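Un robot apprend à jouer à la dînette

Tu as peut-être déjà joué à la dînette, avec un petit four, un petit évier et des plats imaginaires. Eh bien, à l'atelier partagé Stavance, un bras robot a lui aussi droit à sa cuisine ! Nous l'avons appelé Derico, et nous y travaillons presque tous les mercredis, quand il reste du thé et de la place sur la table.

Un bras robot ressemble un peu au tien. Il a une épaule, un coude, un poignet, et au bout, une pince qui lui sert de doigts. Dans chaque articulation se cache un moteur. Quand tu veux ouvrir une porte, tu n'y penses même pas, alors que Derico, lui, doit recevoir un ordre pour chaque moteur. Et comme il est assez lourd, on serre son pied contre la table avec une grosse pince bleue (un serre-joint, c'est son vrai nom).
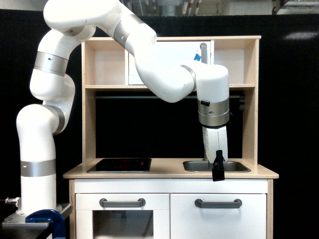 Niilo Peltonen trouve que le plus difficile, pour un robot, ce sont les poignées : si la pince arrive un tout petit peu trop haut, elle se referme sur du vide, et il faut tout recommencer. Il a compté 90 essais avant la première porte ouverte, et il en prévoit 500 avant l'été.

Pourquoi autant ? Parce qu'un robot apprend en répétant, un peu comme toi avec le vélo. On garde chaque essai dans l'ordinateur, les bons comme les ratés, et le programme cherche peu à peu quels gestes marchent le mieux. En février, nous passerons au robinet !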